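Home Blog Gigs Contact

Filed under: Records, Live

2 min read

Trurkitz have a new EP out, their first as a three-piece. Bianka Balogh left in August and they didn't replace her - Yutong Lei sings everything now and plays bass too. I saw them at Millis and counted 3 new songs in the set.

The slow one, "Dai", is the best of them. It runs long and the drums come in late.
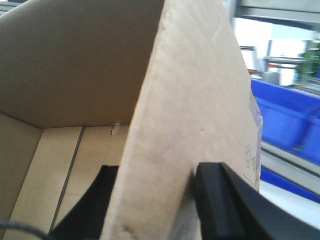 The vinyl is limited to 972 copies on Dromico. I bought mine at the show.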